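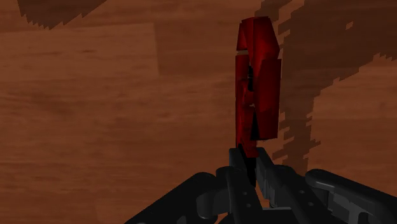 Fotbridge RFC players' and members' meeting, August

Minutes by me again, as I was the one holding a pen when everybody sat down. If I've got you wrong, tell me before the next one and I'll change it. We started at half past seven, or a bit after, because people were still talking about the Prondport friendly and I didn't like to cut in.

Who came

A good turnout for the time of year, with both senior sides, the women's side, a few of the under-sixteens' parents and Normand Leclerc, who is taking over as head coach. Apologies from the front row, most of whom are on the same holiday. I signed people in on a sheet and the sheet is with the shirts.

Last time's minutes

Read and agreed, apart from the line about the scrum machine. I wrote that it was "beyond hope", and it has been pointed out to me that the phrase used was "in need of a weld". Changed. The weld still needs doing.

New coach

Normand talked us through what he wants from pre-season and I'll try to do it justice. He's keen on us keeping the ball through more phases and kicking less from our own half, which got a cheer from the backs and some muttering from the fly-half. He'd watched the whole of last season's footage before he came, every game, poor man, and he had notes on our lineout that were hard to listen to but fair. We throw to the middle far too often and everybody in the league knows it.

Training moves to seven o'clock from the first week back. If you can't make seven because of work, come when you can and warm up on your own on the far side, don't just jog into the drill. He'd like boots cleaned before they go in the changing rooms as well. (I have been asking for this for years and got nowhere, so good luck to him!)

There was a question about whether places in the first team are open. Normand said yes, all of them, and that he doesn't much mind what anyone did last year. A slightly awkward silence after that, and then somebody asked about the bar.

Fixtures

The draft list has gone round and the main grumble is Hawthorne away straight after Bremari away, two long trips back to back. I've written to ask for one of them to be flipped. Hawthorne are happy to swap if their pitch is free, but they share it with the football, so we're waiting on that. Bremari haven't replied. I'll ring them.

The Prondport friendly goes down as a draw in our book, although their website has it as a win for them. I've looked at the referee's card and it is a draw. I've sent them a polite note and don't propose to lose sleep over it. It was a cracking game either way, and the second-half try in the corner was the best thing I've seen on that pitch for ages — I've had three different people claim they gave the last pass.

Kick-off times stay as they were until the clocks change. After that we go earlier, and the seconds will need to be off the main pitch sharpish so the firsts can warm up.

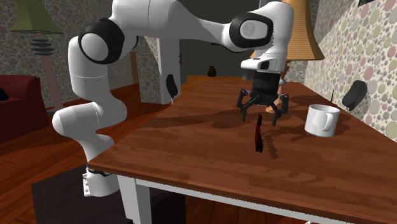 Robot arm and wooden table

Live text updates on match days

This took up most of the evening. The question was whether we carry on with the score updates on our page during games, and who does them. Last season it was whoever had battery left, which meant we had a brilliant account of the first half at Hawthorne and then nothing at all until the following morning, with half the village thinking we'd lost. (We had lost, but still.)

People do read them. The busiest game had 600 looking in, which is a good deal more than we get on the touchline, and a lot of those are old players who've moved away. So we're carrying on. What we agreed was:

One person per game, named on the team sheet, home and away.
Scores, half-time, full-time and changes. Jokes are fine if they're about our own lot.
No names with injuries until the player's family has been told. I felt strongly about this and so did the parents.
No comments on the referee, at all, ever, even when he's wrong.

The last one was argued over for longer than the rest put together. The view from the back of the room was that a mild "harsh call" ought to be allowed. It went to a show of hands and it isn't allowed.

I'm down for the first home match and I'd be grateful for someone to shadow me, partly so they learn it and partly because my thumbs go numb once it's cold.

Money and kit

Subs stay the same. Match fees stay the same too, and please pay them on the day, it makes my life so much easier than chasing you round the supermarket.

We need new tackle bags. The quote is 200 pounds for the lot, delivered, and everyone was in favour, so they've been ordered. The old ones can go to the minis if they'll still stand up.

The home shirts have another season in them. The away shirts don't, and I passed one round so people could see the collar. A local sponsor has offered to help in return for a logo on the back and we had a long chat about whether the back is better than the sleeve. I honestly couldn't tell you what was decided, so I'm putting it on the list for next time. Could whoever has the number 2 shirt from the Bremari game please bring it home. No questions asked.

Pitch

The bottom corner is still soft and the groundsman wants us off it for training until it's been spiked and sanded. Use the top half. Cones will be out, and they're there for a reason, so please don't shift them to make your five-metre line longer.

The posts have been painted and look lovely. The padding goes back on once it's been scrubbed. I've got it in my garage at the moment and my car is living on the road, so the sooner the better as far as I'm concerned.

Club supper

Tickets for the end-of-summer supper are on sale and the room holds 60, so don't leave it until the last minute and then ring me in tears. It's pie again. There's a veggie pie too, and you need to say so when you book. Normand has been told he has to make a speech. He asked how long, and was told shorter than last year's.

Anything else

Lost property is a mountain. It all goes to the charity shop at the end of the month, gumshields excepted, those are going in the bin.

Lifts to away games: put your name on the board if you've got a spare seat, and put your name on the other bit of the board if you need one. Don't do what happened for Prondport, where everybody offered and we went in a convoy of nearly empty cars.

The under-sixteens would like a proper water tap by the far pitch. I said I'd find out what it would cost.

We finished at twenty past nine. Next meeting is after the first home game, same room, and I'll put the time on the board when I know it.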